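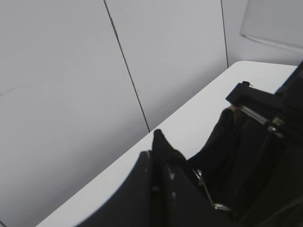 Faut-il un rendez-vous pour faire encadrer une œuvre à l'atelier Marino ?
Non, sauf pour les toiles qui dépassent 2 mètres de côté. Apportez l'œuvre à plat, dans un carton rigide. Si vous hésitez sur la teinte du passe-partout, pensez au mur qui la recevra : des panneaux blancs voisins, comme ceux qu'on voit ici, n'ont pas tous le même ton, l'un paraît plus clair, l'autre tire sur le gris bleuté.

Quel est le délai ?
Comptez 4 semaines pour un cadre standard, jusqu'à 7 pour une dorure à la feuille. Les dorures sont faites à Bodonau par Mirko Farina.

Restaurez-vous les aquarelles ?
Nous traitons les piqûres et les petites déchirures. Les pertes de pigment sont envoyées chez Canov, sur devis.

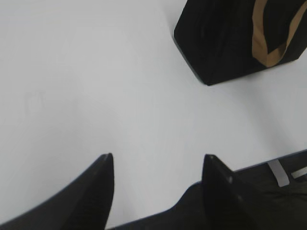
Le devis est gratuit et reste valable jusqu'à la fin du mois suivant. Le transport est facturé à part.

Quel verre choisir ?
Le verre anti-UV convient à toutes les œuvres sur papier. Pour une huile, on s'en passe en général.

Puis-je récupérer mon ancien cadre ?
Oui, dites-le au dépôt. Passé le mois de mai, les cadres non réclamés de l'année précédente sont recyclés.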